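Walking Holidays for Beginners: notes for session 4, packing and pacing

Tutor: Ilango Amin
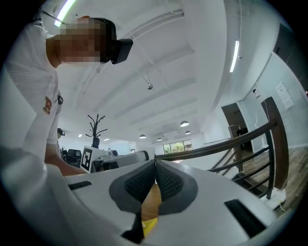 Last week we got as far as choosing a route, and I promised we'd talk about what goes in the bag. I'll also say a bit about how far you should plan to walk each day, which is the thing I got most wrong when I started (my first long walk was the Cesus path, and I booked every bed as though I were a much fitter man).

Let's do distance first. On paper, 40 kilometres in a day looks possible. Walk for ten hours, four kilometres an hour, done. Please don't plan it! You'll stop for lunch, you'll take a wrong turn by a farm, you'll want to sit on a wall and look at a valley. For a first trip I'd book beds no more than 13 kilometres apart for the first two days and then see how your feet are doing. If you're bursting with energy you can always go for a wander in the evening.

Hills change everything. Ott Adomaitis, who taught this course before me, used to add an hour to any day with a serious climb in it and then another half hour for the way down. I've stuck to that and it's kept me out of trouble. Going down is harder on the knees than people expect, so if you own poles, bring them.

Now the bag. Pack it, put it on, and walk round the block. Then take everything out and look at it again. What I carry for a week, staying indoors each night:

Two walking tops and one for the evening
One spare pair of trousers
Three pairs of socks, washed as I go
Waterproof jacket and overtrousers
A light fleece
Blister plasters, tape and small scissors
Paper map, even if the route's on your phone
Phone charger (I left mine in Moruvel and had to go back on the bus)

Heavy things go close to your back and fairly high up. Waterproofs go at the top, where you can get at them in a hurry.

On boots, I can't tell you which to buy. Try them on in the afternoon, with the socks you'll walk in, and go up and down some stairs in the shop. Wear them for ordinary errands before you travel.

For next time, please pick one of the two routes on the sheet, Kukach or Hosseinzadeh, and split it into days with a place to sleep at the end of each. The Kukach one is 47 kilometres and mostly flat. Pencil is fine, and bring the map with you.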